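Consumer Claims and Evidence
Unit 3: The tidy home and what it is supposed to do for you

Read before Saturday's session. Bring the worksheet from Unit 2, because we will reuse the right-hand column.

Where the claims come from

Most of us have heard that clutter is stressful, that a tidy house makes a calm mind, and that a person who owns less sleeps better. You will find these statements on packaging, in magazines, in the introductions to self-help books and in the speech your aunt gives at holidays. They are said so often that asking for the evidence feels rude. Ask anyway.

The Zuterel survey is our main text this week. It is quoted in nearly every article on home storage that I could find, usually in one sentence: people with organized homes are happier. The survey had 1,816 respondents, which sounds like plenty. Size is the first thing the press release mentions and, I suspect, the last thing many reporters read. A large sample chosen badly is still chosen badly. These respondents came from the mailing list of a company that sells storage, and they answered in return for a discount code. Whatever they have in common, an interest in boxes is part of it.

Then look at how "organized" was measured. There was no visit and no photograph. People rated their own homes on a scale, and a few screens later they rated their own moods on a scale. Somebody having a bad week may mark both low. A cheerful person may wave away the pile on the stairs. You can get a handsome correlation out of that without a single sock being picked up.

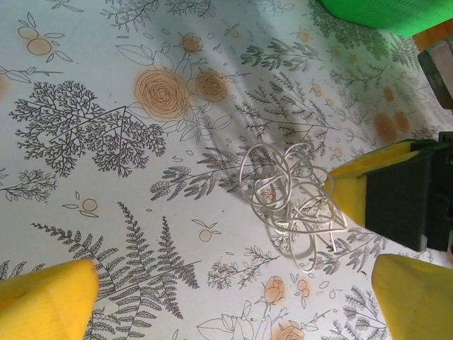

One student in last year's group objected that this was unfair to ordinary experience: she felt better every time she cleared her desk, and she didn't need a survey to tell her so. I take the point, and I'd ask her to keep hold of it. Feeling better after clearing a desk is a claim about an hour of one person's day. The headline is a claim about happiness in general. The trouble begins when the first is used to sell the second. She might also feel better after finishing any dull job she had been putting off, such as a tax form or a phone call to the dentist, and no one sells bins for that.

Sorting systems

Every few years a new system arrives with a name attached. The one set for this unit is the Kwofie system, in which everything in a room is assigned to one of three groups: used daily, used sometimes, and kept for other reasons. It is easy to remember, and I have no quarrel with anyone who likes it. My quarrel is with the line on the back of the booklet saying it "works for every household."

Works how? Look at the wording and try to imagine what failure would be. If you follow the system and your home is tidy, the system worked. If you follow it and your home goes back to how it was, the booklet says you did not commit. There is no result that could count against it. When you meet a claim like that, put a mark in the margin. We call it a closed claim on the worksheet.
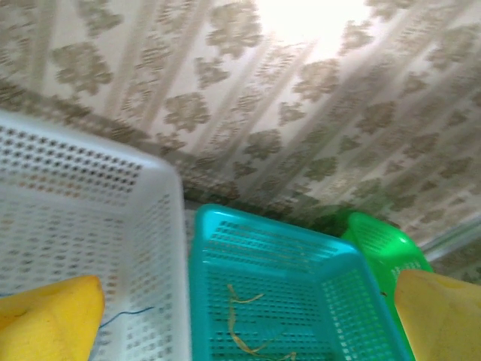 The booklet also leans on before-and-after stories. Read two of them and note when the "after" was recorded. In both cases it was the same day. I would like to see the same rooms in April, with the school bags back and somebody down with a cold. A method that lasts an afternoon may still be pleasant, but the buyer has been led to expect something longer.

Be careful, too, with the word "system." Putting like with like is what people did long before it had a trademark. Before you credit the booklet with anything, ask what a household would have done with the same free afternoon and no booklet.

Exercise A

1. Find one sentence in the Kwofie booklet that could be shown to be false. Copy it out. If you can't find one, write that down and explain where you looked.

2. Take the Zuterel headline and rewrite it so that it says no more than the survey can support. It will be longer and duller. Leave it that way.

3. Suppose you wanted to test whether storage changes mood. Describe the group you would compare against. "People without storage" is too vague to be marked.

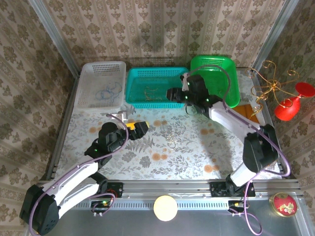

The Havham follow-up

Somebody did try a comparison, to their credit. In the Havham project, one set of households was given storage and another set was told to wait. After three weeks the first set reported feeling more in control. The second set reported nothing much.

This is better than the survey, and I still wouldn't lean on it. The households knew which group they were in. One lot had received a free delivery and a friendly visit, and the other had received a letter asking them to be patient. I would feel more in control too. A fairer design might have given the waiting group a visit of the same length with some unrelated gift, perhaps a plant or a kettle.

Also ask who dropped out. The report gives the number who started and the number who said they were satisfied, and leaves you to guess at the gap between them.

Pattern and calm

The Flika catalog has a page stating that leaf and flower prints "lower tension in the home." No source is given. I wrote to ask for one and was sent a second copy of the catalog. It may be true that people find plants restful. Going from there to printed plants on household goods is a long step, and the catalog takes it in half a sentence.

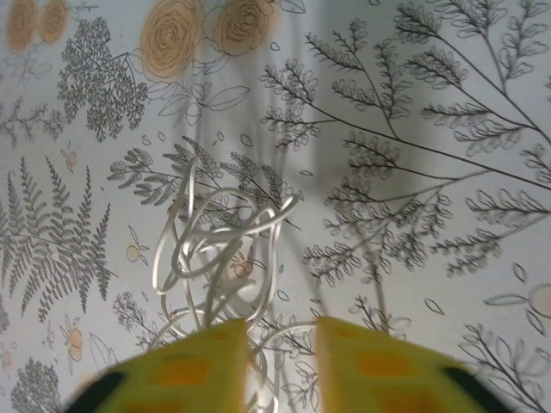
Fig. 4. Botanical line drawings on a white surface.

For the worksheet, treat the Flika line as you treated the others: what is claimed, who is claiming it, what would count against it. Some of you will want to write "no evidence" and move on. Write instead what evidence you would accept, and how long you think it would take to collect.

Worksheets go in the tray by the door. Late ones are read but not marked.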